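Jestmont Fold-Down Wall Desk: two months in a small apartment

Posted Fri 18 January in Furniture

I bought the Jestmont in November, after my landlord, Petro Bondarchuk, took back the dining table that I had come to think of as mine. He was within his rights. It was on the inventory. Still, a man gets attached, and I spent the following week eating soup off an ironing board, which is the right height for nothing.

So, a wall desk. The idea is old and sensible. You screw a shallow cabinet to the wall, the front of it drops down to become a desk, and at six o'clock you fold it up and pretend you don't have a job. Jestmont sells it in white, a gray they call Harbor, and a brown they call Brown. I got Brown.

Delivery and unpacking

It came in one box that weighs as much as a healthy teenager. The driver left it in the lobby, leaning on the mailboxes, so for an evening the whole building had no mail. My neighbor Zoia Ivanyshyn helped me get it up the stairs and asked at each landing whether I had considered a smaller hobby.

The packing is good. Cardboard corners, foam where it ought to be, all the panels numbered with stickers that peel off clean. One sticker did not peel off clean. It is on the inside of the left door and it says 7, and it will say 7 for as long as I own the thing.

Putting it up

The booklet has 18 steps and no words. I have nothing against pictures, but step 11 shows a man looking at a wall with a question mark over his head, and then step 12 shows the desk hanging on the wall. Something important happens between those two drawings. What happens is that you find the studs, or you find out that you don't have any.

I have plaster over brick. The screws in the bag are for wood, and the plugs in the bag are for people with more faith than I have. I went out and bought proper anchors. Budget for that, and for a real drill if yours, like mine, came free with a set of shelves.

The rail system is the clever part. You fix one long metal rail, get it level, and the cabinet hooks over it. You need a second person for the hooking. I tried it alone with a stack of cookbooks under one end and I would like those twenty minutes back. Once it's on the rail you can slide it sideways a little, and this saved me, as I had measured from the wrong side of the door frame.

Two safety screws go through the back at the bottom. Don't skip them. The cabinet feels solid without them right up until you lean on the open desk with both elbows, and then it gives you a small nod.

Using it

The work surface is deep enough for a laptop and a plate. A laptop, a plate and a notebook is a negotiation. If you use a separate keyboard you'll be sitting farther back than you expect, with your knees in the room and your opinions to yourself.

The hinges are the best thing on it. They come down slowly with a soft stop at the end, and they've stayed that way through daily use. Going up they need a firm push for the last inch or the latch doesn't catch. I've had it come down behind me once, very gently, while I was on the phone. It was like being offered a tray. 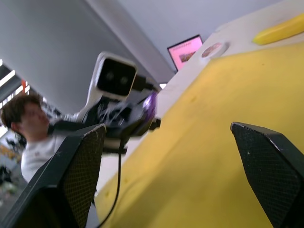 Inside there are four cubbies, one tall slot and a narrow shelf that isn't wide enough for anything sold in this country. It holds pens if you line them up in single file. The tall slot takes folders. The cubbies take whatever you were going to put away properly later.

There's a cable hole at the back, and it's too small. My charger goes through if I take the plug at an angle and swear at it in the right order. A monitor cable doesn't go through at all. You can open the hole up with a file, and I did, and now it looks like something with teeth lives in there.

The rule I keep breaking is that you have to clear the surface before you fold it. Everybody who sells these desks shows you a person shutting one with a calm smile. That person has no coffee cup. I have a coffee cup, a stapler, two library books and half a sandwich, so most nights the desk stays down and I walk around it. As a space saver, then, it saves space on weekends.

How it compares

Before this I tried the Lysenko, at my brother-in-law's place. It's prettier, with rounded edges and a nicer latch, but the surface flexes when you type and the whole row of cups sings along. I also looked hard at the Jalleck, which is cheaper and folds down on two chains like a drawbridge. I liked it in the store. Then I pictured the chains at forehead height every time I bent down for a dropped pen, and I walked on.

Weight limit

Jestmont gives one number for the cabinet and a much smaller one for the open desk. Read the smaller one. It rules out printers, sewing machines and most cats. A commenter on my last post, Dirk Voß, wrote that he keeps a typewriter on his and has had no trouble. I believe him, and I wouldn't sit under it.

Wear so far

The finish has held up well against mugs. It does not like tape. I stuck a to-do list to the inside of the door and it took a strip of Brown with it when it came off, list undone. The front edge, where your wrists go, has gone slightly shiny. The latch squeaked in December, and a dab of candle wax cured that.

Customer service was fine. I was short one shelf pin, wrote to them, and got a bag of 2 in the mail ten days later with a note signed Nazar. So I'm one pin ahead, if anybody needs it.

Would I buy it again?

Yes, in Harbor, with a bigger hole. If you have brick walls and no drill, pay someone to hang it. If you already have a table and your landlord has forgotten about it, keep the table and say nothing.

Good: hinges, rail, packing, feels solid once the safety screws are in.
Less good: cable hole, the pen shelf, step 11.
Score: four out of five. It would have been four and a half before the tape.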